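Varnholm Charter – Guest Support
Ticket: booking portal, extras charged twice and crew list locked
Opened by: Tanner Wong
Boat: Istemitz, 40 ft, one week in September
Status: Pending customer

Problem as reported

Customer paid the deposit of 2000 euros on the portal. He then went back in to add an outboard and bed linen. The page hung at the payment step, he pressed the button again, and the extras now show twice on the invoice. Since then the crew list will not open. It gives "Booking in use by another session." He has tried two browsers and a restart.

Customer also asks whether he can still move his start base from Valdovinos to Drululier.

Step 1. Check the payment

Card processor shows one payment of 2000 and one of 35 for the linen. No second charge went through. The duplicate lines are on the invoice only. Told the customer he has not been charged twice and does not need to call his bank.

The outboard shows as unpaid on both lines. This is correct, as outboards are paid at the base.

Step 2. Clear the duplicate lines

Removed the second outboard and second linen line from the booking. Invoice total still wrong after saving. The total is only worked out again when the invoice is reissued, so reissued it. Total now matches. Old invoice marked void.

Sent the new invoice with the boat information sheet and the galley and cleaning page, which the customer had not received with his first confirmation.

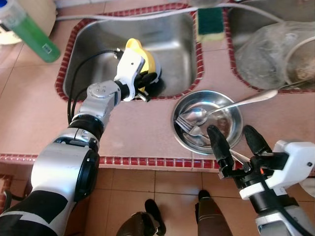
Step 3. Unlock the crew list

The lock was left over from the payment page. Normally it drops when the customer logs out, but he closed the window instead. Released it from the admin side. Asked the customer to log in again and try.

Reply from customer: list opens, but it will not save. Error is "Passport field invalid" on the third crew member.

Looked at the entry. There was a space after the passport number, probably from pasting. Took the space out and it saved. The form should trim this by itself – passed on to the web team as a separate ticket.

Step 4. Base change

Istemitz is booked out of Valdovinos the week before and is due back there. She can't start from Drululier unless the earlier crew agrees to a one-way trip. Asked the base. They will not ask the earlier crew to change.

Offered the customer two choices:

Keep Istemitz and start from Valdovinos as booked.
Move to another boat of the same size at Drululier, subject to price.

He would like to see the second boat's layout before deciding. He also asked what is left on board for washing up, and whether to bring his own. Answered that a sponge is supplied at the sink and that dish soap and towels are part of the starter pack, which he has not ordered. Starter pack can be added until the crew list is closed.

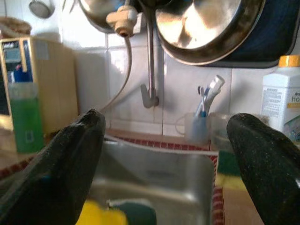

Stainless steel sink with yellow sponge.

Step 5. Follow-up

2004-03-10: layout drawing sent by email. Attachment bounced, mailbox full. Sent again as a link and left a phone message.

Customer confirmed he has the link. He will talk to his crew and come back to us on the base. Both boats held for him in the meantime.

Still open

Customer to choose boat and base.
Crew list to be copied over by hand if he changes boat – the portal does not carry it across.
Skipper's license copy not yet received.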